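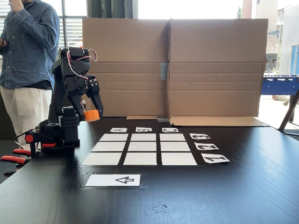

Letzte Änderung: 11. Dezember 2021

Suchbegriff eingeben … Suchen

Greifen ist noch keine Hausarbeit

Wer wissen will, ob Maschinen den Haushalt oder die Werkbank übernehmen können, sollte mit der Aufgabe beginnen und den Arm zunächst außer Acht lassen. Neun Felder, Buchstaben für die eine Achse, Ziffern für die andere, ein kleines orangefarbenes Teil im Greifer: Damit ist ein Ablegevorgang vollständig beschrieben. Zielkoordinate, Höhe, Öffnungsweite. Die Unterlage ist eben, das Teil starr, der Arm mit Klemmen am Tisch befestigt.

Eine Besteckschublade ist nach diesem Maßstab bereits ein schwieriger Fall. Die Teile liegen übereinander, sie spiegeln, und die Fächer haben keine Beschriftung. Ein Geschirrtuch hat überhaupt keine definierte Lage. In der Werkstatt sieht es etwas besser aus, sofern das Material in Trays angeliefert wird. Bei Schüttgut beginnt dieselbe Diskussion wie in der Küche.

Meine These lautet daher: Die Positionierung ist für viele Handgriffe ausreichend gelöst, die Fehlerbehandlung fehlt. Bei Zovutitz haben wir im September einen Servoarm 800 Ablagen auf einem festen Raster ausführen lassen. In 91 Prozent der Fälle lag das Teil vollständig im Zielfeld. Für eine Demonstration ist das ein guter Wert. Wer einen Tisch deckt und bei jedem elften Teller danebengreift, wird nicht weiterbeschäftigt.

Die Ursachen waren banal: Spiel im Getriebe, ein leicht verdrehtes Teil zwischen den Fingern, eine Kamera, die nach dem Umbau nicht neu kalibriert worden war. Jede davon lässt sich einzeln beheben. Der Aufwand entsteht dadurch, dass der Arm einen Fehlgriff erkennen, das Teil wiederfinden und neu ansetzen muss. In unserem Code entfielen auf die eigentliche Bewegung 146 Zeilen, auf die Behandlung von Abweichungen ein Vielfaches.

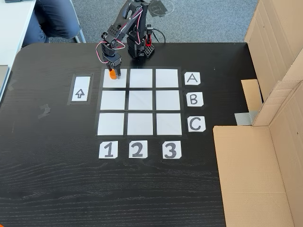 Declan Conneely hält dagegen, der Vergleich mit dem Menschen sei falsch gewählt: Eine Spülmaschine räume auch nichts ein und gelte trotzdem als gelöste Hausarbeit. Man müsse die Küche an die Maschine anpassen, mit festen Plätzen und markierten Flächen, dann genüge heutige Technik.

Für die Fertigung stimme ich zu. Dort ist die Vorrichtung billiger als die Intelligenz, und niemand stört sich an Markierungen auf der Arbeitsfläche. Im Haushalt verschiebt der Vorschlag die Arbeit nur. Jemand muss die Tassen auf ihre Plätze stellen, bevor der Arm sie nehmen kann.

Sinnvoll wäre eine andere Kennzahl als die Trefferquote, nämlich die mittlere Zeit zwischen zwei Eingriffen durch einen Menschen. Unter einer Stunde ist das Gerät ein Versuchsaufbau. Ab einem Arbeitstag kann man über eine Anschaffung reden. Für lose Gegenstände auf einer gewöhnlichen Arbeitsplatte haben wir die Stunde bisher nicht erreicht.

Diese Website verwendet Cookies. Mit der weiteren Nutzung stimmen Sie dem zu. Einstellungen Akzeptieren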